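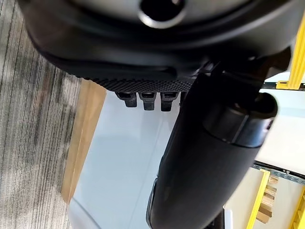

Hand and Gripper Trials, Yellow Shelf Bay

Welcome to the gallery of our small comparison. In March we spent a lot of time on one question: which end tool should we put on the arms for shelf work? We had different opinions in the group, and the opinions were quite strong, so we decided to test and to write down what we see. The pictures on this page are from the test bay. Under them and between them I put my notes, so that other teams who must make the same choice can use them.

First some words about the tools, because we use our own names for them.

Kovura is the simple gripper. It opens, it closes, and it has a textured pad that holds well on smooth surfaces. It is the oldest tool we have and everybody here knows how to repair it.

Sivton is the hand with separate fingers and a thumb. It can do more shapes than the gripper, but each finger must be calibrated, and the calibration takes patience.

Minja is the controller. We ran it with two settings, soft and firm. The soft setting lets the finger give way when it touches something. The firm setting follows the planned path and corrects the error strongly.

Endura is the name of our long test, where the same motion repeats 300 times without a person touching the arm. A tool that stops before the end must start again from zero the next morning. This rule was not popular, but we kept it.

Notes on wrist cameras

We tried the wrist camera at two mounting angles. With the steep angle you see the tips of the tool very well and almost nothing of the place where the arm is going. With the flat angle you get more of the surroundings, but the housing takes a big part of the view. We compared 40 approaches with each angle. The steep one gave fewer missed contacts, so we stayed with it for the rest of the month.

The light was more difficult than the angle. Our bay is bright on one side, and white surfaces there lose all detail. We lowered the exposure by hand and locked it. Automatic exposure changed in the middle of the motion, and then the software believed that the edge had moved. If you have a similar bay, please lock the exposure before you do anything else. We lost two full mornings before we understood this.

Working at the shelf front

The shelf is a good test place because it has a hard straight edge and objects can stand very close to it. An arm that comes too low hits the front face. An arm that comes too high passes over the object and pushes it back. The acceptable height is narrow, and it becomes more narrow when the two arms work at the same time.
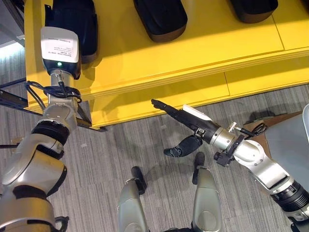 With two arms the main problem is cables. A cable that is fine when the wrist is straight can pull when the wrist turns, and the force sensor reads this pull as a contact. We moved the loops closer to the wrist and tied them in two places. After that the false contacts went down from 9 in one session to one or two.

Speed was the second problem. When both arms ran at full speed, the body moved a little and the two arms disturbed each other. Minja has a limit for this, but the default value is meant for one arm only. We reduced it by 30 percent and did not lose much time in the complete cycle, as most of the time goes to the slow last part of the approach anyway.

A small remark about the thumb. For pushing and for light pressing, we had better results when the thumb stayed away and only one finger made the contact. For holding, of course, the thumb is needed. We now keep these as two separate hand poses in the program, and the operator chooses one before the start. Changing the pose during the approach is possible, but we do not recommend it.

Resting pose and open pose

Many people look only at the grasp. We also compared what the arm does when it waits. Raised arms make the joints warm, and then the position drifts. A hand that rests on a flat surface needs less holding force, but it must touch down softly, or the fingers carry the weight of the forearm. 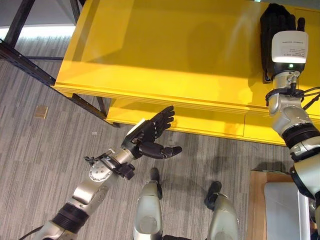 For the open pose we wrote a short rule: fingers apart, palm toward the work, wrist not more bent than necessary. It looks easy on paper. In the soft setting the fingers sometimes closed a little during the motion, and the opening became too small for a thick edge. In the firm setting the opening stayed correct, but a wrong height made a hard touch. Our compromise is firm during the travel and soft for the last part. The change between the two settings must be finished before the contact, otherwise you feel a small jump.

What we use now

Kovura stays for repeated picking of objects with known size. It finished Endura at the first try. Sivton needed three tries, and both failures came from a finger that lost its zero point. For edges, for pressing and for objects of different shape we still prefer Sivton, and we check the zero point every morning before the first run.

We did not yet compare gloves or finger covers. The covers are ordered and I will add a new section to this gallery when we have results with them. The tables with all runs are available if you write to the lab address on the contact page. Please mention which controller version you use, because the names of the settings changed in the last update.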